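Grostlow Opens Second Recording Cell for Two-Arm Table Tasks

March 2022 - Grostlow has put a second recording cell into service for Nerero, its learning system for two-arm kitchen and table work. Operators guide both arms through each task by hand control, and the joint positions, gripper states and camera streams are stored together as one example.

The cell runs 12 tasks. Each is recorded 200 times, with the objects moved between runs. Blue tape divides the tabletop so that layouts can be logged by square.

"Breakfast items are hard to model, so we record them," said Sutrisno Lubis, who heads data collection at Grostlow. "Bread bends and leaves crumbs - the system has to see that."
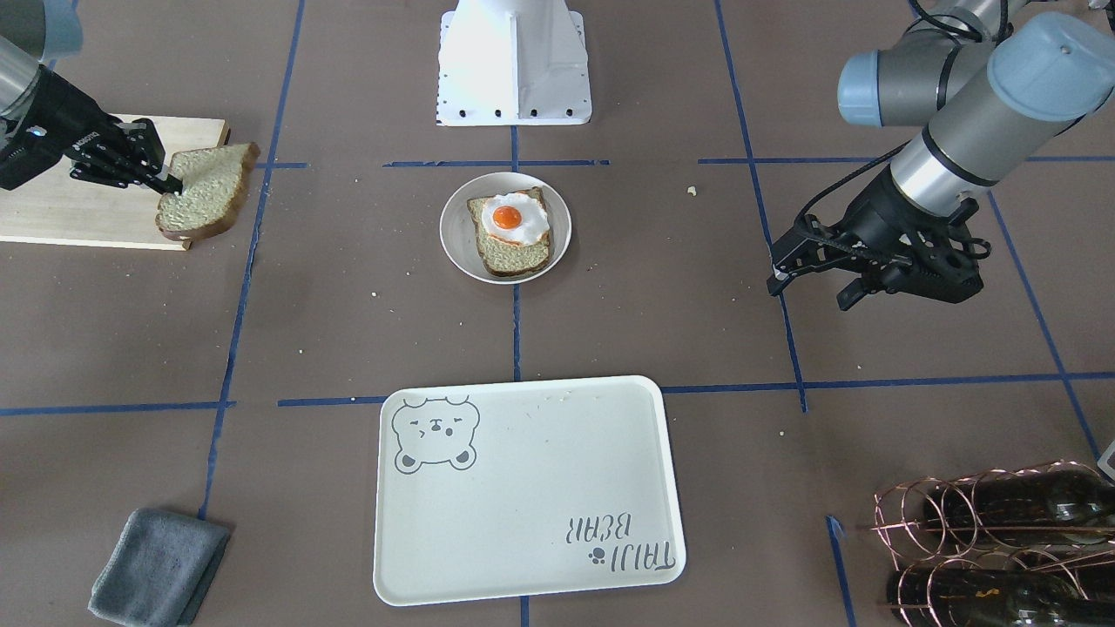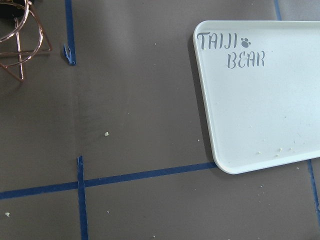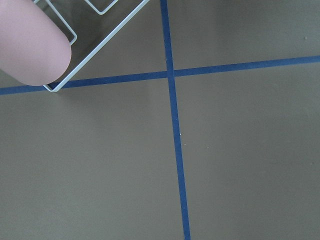

The taped tabletop during recording at Grostlow.

Failed runs are kept and labeled separately. Florneo supplies the annotation software, and Farkas will test the trained system at 2 sites. Access requests go to the Grostlow data office.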